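Short thread on whether machines can do laundry yet. Narrow question: unloading a front-loader. Not sorting, not folding. Folding gets all the videos.

The washer itself was automated decades ago. What's left is the handling at both ends, and that is where the minutes go.

Kikari published a decent log in April: 100 unload attempts, 68 with the drum fully cleared. Of the failures, 23 were one small item left behind, usually a sock stuck to the drum wall. The rest were drops and timeouts.

68 is fine for a paper. In a shared laundry room it means a person checks every load, so you have saved the bending and kept the walk.

Three things make a drum hard:
- dark interior, shiny surround, so depth readings are poor
- cloth tangles, so one grasp brings up half the load or nothing
- the open door takes up the floor space the arm wants

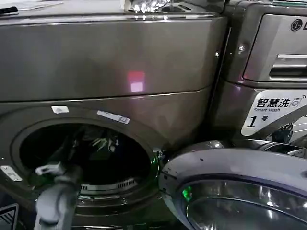
Gripper at the lower lip of the drum, door open to the right.

Look at how little room the door leaves on that side. Approach from the left and the wrist has to turn in past the rim.

Cistton's answer is a longer, thinner wrist. I'd sooner see a door that opens to 180 degrees - cheaper, and people would like it too.

My estimate: supervised unloading is usable now. Unsupervised, I'd say 3 years, and I have been wrong on this before.

Related
Kasach shelf picker, notes after a month
Acuña floor scrubber: battery figures
Dishwashers vs. grippers, part 2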